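# Grout haze on matt floor tiles — how to remove it, and should I seal?

**Vesna Milošević**

Good evening to all. I moved in September into a flat where the kitchen and the corridor have new floor tiles, and I have a problem which I would like to describe well, so please excuse the length.

The tiles are porcelain, matt, light grey. The tiler finished and I waited three days, as he told me. When I washed the floor with plain water it looked clean, but after drying there came back a white film, mostly near the joints. I washed four more times. Each time it is beautiful while wet and cloudy when dry.

What I have tried until now:

- Warm water and a microfibre cloth. No change.
- Washing-up liquid, a small spoon in a bucket. It became sticky, so I rinsed twice.
- White vinegar, one part to ten, only on one tile behind the door. A little better, but I am afraid for the grout.

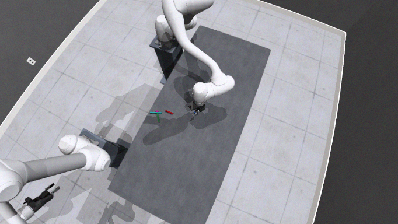
## What I would like to know

Is this cement haze, or is it soap which I have put there myself? The shop offers me Sustach remover for 226 crowns a bottle, and also a sealer from Eltik, and the seller says that I need both. The tiler says that I need none of them. He is a kind man, but he does not answer the telephone after six o'clock, and my husband wants to put the kitchen furniture back.

The grout is Bolleck, cement type, medium grey. I have kept the empty bag.

---

**ojeda_fan**

Vinegar. Everybody uses vinegar, my mother did it for years and her floor is fine. Put more than one to ten, that is too weak.

---

**Pavel from the ground floor**

Please do not follow the advice above. Strong vinegar on fresh cement grout will eat the surface, and then the joints become sandy and collect dirt. You were right to be afraid.

From your description I think you have both things, first the haze and then some soap on it. I would go in this order:

1. Rinse with clean warm water only and change the bucket often. One bucket for each two square metres is not too much.
2. Dry immediately with an old towel. If you let the water dry alone, the film settles again in the same place.
3. Wait until the grout has the age which is printed on the bag. You have the bag, so look on the back side.
4. Wet the joints with clean water before you use any remover, so they drink less of it.
5. Test the remover on one tile for the time on the label, no longer, and rinse two times.

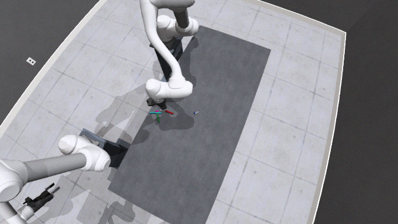

About the sealer: glazed or full-body porcelain does not need it, the water cannot go in. Your seller is thinking of natural stone, or he is thinking of his shop. What can be sealed is the joint. With large square tiles and thin darker grout lines there is very little joint to treat, and a small brush and one evening are enough — wipe what falls on the tile before it dries. On a pale floor like this I also like a grout a bit darker than the tile, as the ordinary dirt of walking is less visible. Your medium grey should do the same service.

I bought my brush at Ojeda, but any narrow one with soft hair is good. Buy one small bottle of remover, not two.

---

**Vesna Milošević**

Thank you, Pavel. I did the rinsing and the towel yesterday in the corridor and already half of the film is gone, so a part of it was surely my soap. The bag says to wait 14 days before any acid product. I will leave the kitchen until then, and my husband will eat in the living room.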